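Faden zum Grundstück in Plirngate, weil so viele gefragt haben. Wird länger, sorry, tippe zwischen zwei Terminen

1/ Also: 14 Hektar Hang plus ein Streifen unten am Bach. Ausgeschrieben über Bomura, die machen dort in der Gegend fast alles mit Landparzellen. Exposé vier Seiten, davon zwei nur Sonnenuntergang

2/ Preis sag ich hier nicht. Noch nicht. War aber der Grund warum ich überhaupt hingefahren bin. Bauland wär dafür nicht mal ein Vorgarten

3/ Wichtig zuerst, bevor wieder einer schreibt "bau doch Tiny Houses": ist KEIN Bauland. Landwirtschaft, Punkt. Ein Geräteschuppen geht mit Antrag. Wohnen geht nicht. Ferienvermietung geht auch nicht, hab zweimal nachgefragt

4/ Im Exposé stand "touristische Entwicklung denkbar". Denkbar ist viel. Denkbar ist auch ein Flughafen

5/ Anfahrt. Von Nuttall aus noch 604 Höhenmeter rauf, die letzte Strecke Schotter. Mit dem Kleinwagen machbar, wenn es trocken ist. Im Winter würd ichs nicht probieren

6/ Und jetzt der Punkt an dem es interessant wird: der Schotterweg gehört nicht zum Grundstück. Läuft über zwei fremde Parzellen. Wegerecht laut Makler "seit jeher". Im Grundbuch steht für die eine Parzelle was, für die andere nix

7/ Seit jeher ist kein Eintrag. Bitte merken, falls ihr selber mal sowas kauft. Ohne gesichertes Wegerecht finanziert euch das auch keine Bank, meine hat am Telefon nur kurz gelacht

8/ Wasser: Quelle am oberen Rand, eingefasst, alter Betonring. Lief im August, das ist ein gutes Zeichen. Ob man sie nutzen darf ist wieder eine andere Frage, Nutzungsrecht läuft auf den Vorbesitzer persönlich. Geht also nicht automatisch über

9/ Strom: nächster Mast 700 Meter weg. Kostenvoranschlag für den Anschluss hab ich angefragt, warte. Mein Bauchgefühl sagt vergiss es und leg dir Module aufs Schuppendach 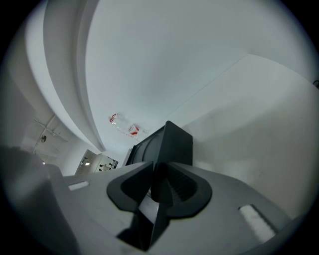

Flasche und schwarzer Behälter

10/ Boden. Unten am Bach schwer und dunkel, da wächst alles, leider auch der Sauerampfer bis zur Hüfte. Oben steinig, dünn. Obst würd ich in die Mitte setzen, da wo jetzt die Brombeeren sind. Roden müsste man halt

11/ Bodenprobe geht diese Woche ins Labor, zwei Stellen, oben und unten. Ergebnis poste ich, wenns da ist

12/ Wer fragt nach Hochwasser: der untere Streifen liegt in der Überschwemmungszone, der Hang logischerweise nicht. Steht im Exposé mit keinem Wort, hab ich selbst aus der Karte vom Amt. Schaut IMMER selber in die Karte

13/ Nachbargrundstück gehört Oltelov, denen mit den Walnussplantagen. Die haben wohl auch Interesse und könnten gleich durchfahren, weil der Weg eh an ihrem Zaun vorbeigeht. Das drückt bei mir etwas aufs Tempo, gefällt mir nicht

14/ Vorkaufsrecht: die Gemeinde hat eins, und bei Agrarflächen können in manchen Fällen auch aktive Landwirte zum Zug kommen. Ich bin keiner. Heißt: selbst wenn ich unterschreibe, kann das noch bis zu drei Monate in der Schwebe hängen

15/ Warum ich trotzdem noch dran bin? Lage. Südhang, Waldrand im Rücken, Blick bis Nuttall runter. Und absolut ruhig, man hört den Bach und sonst nur Kühe

16/ Nebenkosten bitte nicht unterschätzen. Notar, Steuer, Grundbuch, Makler, und die Vermessung kommt noch oben drauf, die Grenzsteine an der Ostseite fehlen nämlich. Einen hab ich im Gebüsch gefunden, umgekippt, der zählt nicht

17/ Mein Angebot wär deutlich unter Exposé, und nur mit Bedingung: Wegerecht für beide Parzellen eingetragen VOR Zahlung. Makler meinte das sei "unüblich". Mir egal

18/ Kurz zu den DMs: nein, ich suche keine Mitkäufer. Nein, ich verkauf auch keine Teilflächen weiter, Teilung müsste eh genemigt werden. Und nein, auf der Wiese kann man auch nicht "einfach mal" einen Wohnwagen abstellen

19/ Nachtrag zu 6: grade Rückruf bekommen. Der Eigentümer der zweiten Parzelle wohnt im Ausland und wär grundsätzlich bereit zu unterschreiben, will aber eine Einmalzahlung. Summe kommt schriftlich

20/ Nachtrag zu 9, Strom: Voranschlag frühestens in vier Wochen, sagt der Netzbetreiber. Gut, dann halt so

21/ Muss los. Wer Erfahrung hat mit Übertragung von Quellrechten, bitte drunter schreiben, am besten mit Region dazu, ist ja überall annders geregelt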